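Yanling Fang
12/27/22

1/ Three weeks with the Weker hand-held gripper kit. You get two grippers, a case, and a login that works on the second try. A thread for anyone about to spend $2,433 of somebody else's money.

2/ The pitch: carry the grippers around, do chores with them, and your robot learns chores. What I have learned so far is that I am bad at chores.

3/ Knitwear is my test of choice. The yellow fingers will pinch a knit and let it dangle, and you still have a hand-held gripper on the other side to take it with. Monkey bedspread not included.
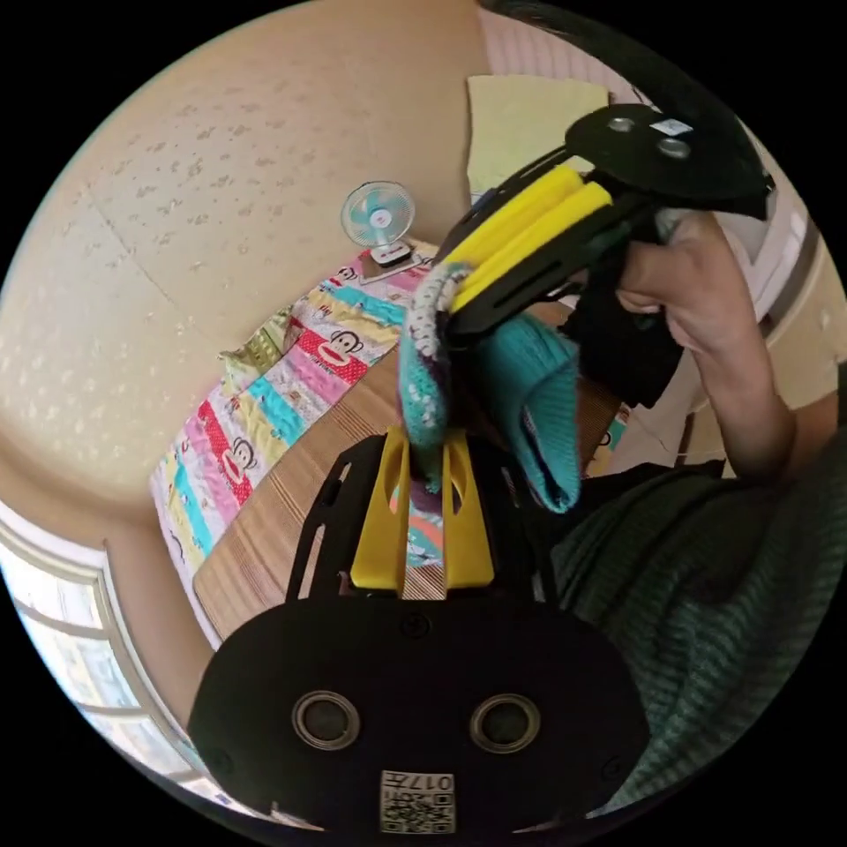 4/ Comfort. The handle is fine for 30 minutes. After that you begin to resent socks.

5/ Software. I recorded 83 takes and the Plondach uploader accepted most of them. Support (hi, Kedir) replied overnight and was nicer than my emails deserved.

6/ Would I buy it? If you have a robot waiting for data, yes. If you just want the laundry folded, you already own two hands and they don't need firmware.

7/ Iltent kit is next, once it clears customs.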